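Can It Fold a Shirt Yet? A Small Laundry Gallery

8 min read

I get one question more than any other from people who know I write about robots, and it's always some version of "so when can I stop folding laundry?" My aunt asks it. My dentist asked it with both hands in my mouth. So in September I went out to Brostport and spent an afternoon at Hillia, a small outfit that works on household chores and, on some days, the kind of picking and sorting you'd see on a shop floor. I'd been promised laundry and I got laundry!

Sosina Negash met me at the door and talked pretty much without stopping until I left, and I mean that as a compliment. She keeps a master list of chores on her laptop, 74 of them, running from "put the cap back on the toothpaste" up to "change a duvet cover," which she has marked in red. (I have it marked in red at my house too.) Shirts sit somewhere in the middle. She told me she used to have them near the easy end and moved them down after the first week.

The short version, if you're only here for the answer: machines can do bits of it. A flat towel, laid out nicely, is in decent shape. A shirt that arrives as a lump is still a shirt that arrives as a lump, and most of what I saw that afternoon was people with grippers in their hands, showing how it's done so the machines have something to learn from. I tried it myself and I was terrible.

Anyway, the pictures.

The lump

I want you to think about what you do when you grab a shirt out of a pile. You pinch some part of it, lift, see what falls out, and by then your other hand has already found a sleeve or the collar. It takes you no time and you're probably thinking about dinner. With two fingers on each side and no fingertips to feel with, it's a whole other job. I kept picking up two layers when I wanted one, or I'd get a good hold on what I was sure was a shoulder and it was the hem.

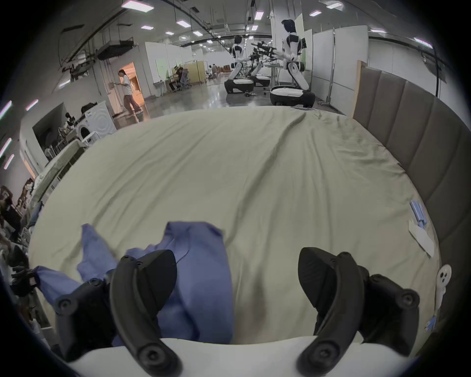

Blue cloth bunched up against the left jaw, green sheet underneath, and the washing machine way back by the door.

I like how much ordinary house there is around the work. A bed with a big padded headboard, a washer, and then robots on their bases across a shiny gray floor, like they're waiting for a bus. Sosina's view is that you can't practice housework on a bare steel bench and expect it to carry over to somebody's bedroom, and I think she's right. A soft surface gives when you push down on it. It also wrinkles, and from what I was told a wrinkle in the sheet can look an awful lot like the edge of a shirt to a piece of software. I'd never once thought about that, and I've been folding on my bed for my whole adult life.

Kidus Berhe, who was doing most of the folding when I got there, has a rule for the lump: get hold of something, anything, and pull it flat before you decide what it is. He says people new to the grippers try to plan too much. I was people new to the grippers. I planned and planned, and my shirt came out looking like a dumpling.

He also told me they went through 900 tries at shirts before they were happy with how they were showing the first move, meaning only the part where you go from lump to something flat-ish. The actual folding comes later and is, in his words, the fun part. I asked how many of the 900 were any good and he laughed and went to get coffee.

Two hands, more or less

Folding is a two-handed chore and I don't think I appreciated that until I tried it with tools. One side has to hold still while the other one moves, and then they trade. If both move at once the whole thing slides toward you, and if neither one lets go at the right moment you end up with the sleeve wrapped around your own wrist (ask me how I know). It was a funny kind of tired, too, more in the thumbs than the arms.

What I liked about the handheld grippers is that they keep you honest. You can't cheat with a pinky or smooth things down with your palm. Whatever you can manage with them, a robot wearing the same kind of jaws at least has a shot at. And whatever you can't manage, well, you find out pretty fast. I never did get a collar to lie down.

Rocío Zabala, another folder, does a neat little thing where she nudges the cloth with the closed jaws before she takes hold of it. It gives her a fold to grab. I copied it and got better right away, although better is a low bar here.
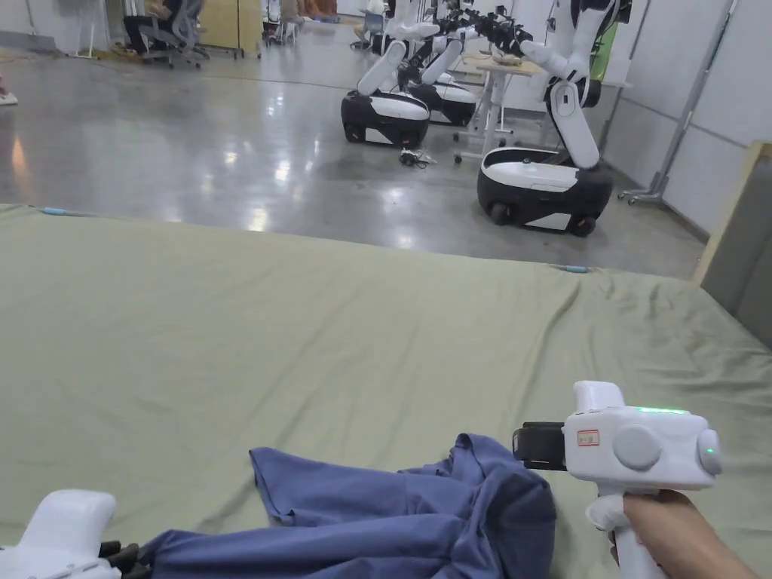
What about the shop floor?

I asked this one because a few of you wrote in after the last gallery. Hillia does some packing and sorting work with a company called Workneh, and Gadisa Shiferaw, who looks after that side, was pretty cheerful about it. Boxes are good. Boxes have corners and they stay the shape they were when you looked at them. Anything in a bag is worse, and anything made of cloth is the worst of all, so the clothing end of a warehouse has the same headache as your bedroom, with a clock running.

He doesn't think the chore itself is the hard part to sell. People would take a slow machine at home, he figures, if it worked overnight and didn't need help. In a shop, slow is a problem and needing help is a bigger one. I'd take slow! I'd happily go to bed with a heap in the basket and wake up to a stack, even an ugly stack.

My own scorecard, for what it's worth

Towels: close. I'd let a machine fold my towels today if it didn't cost more than my car.

Shirts: nope, unless somebody lays them out for it first, and at that point I'm most of the way to folding them myself.

Fitted sheets: come on. I can't do those.

Socks: I forgot to ask. Xiomara Lindgren, who reads these before they go up and catches everything, has already written "SOCKS???" in the margin, so I've sent Sosina a note.

Next up is Jasia, where they're supposed to be working on dishes and I've been told to bring an apron. If you've got a chore you want me to ask them about, put it in the comments -- I have a list going and the top of it is currently burnt lasagna pans, requested by two of you.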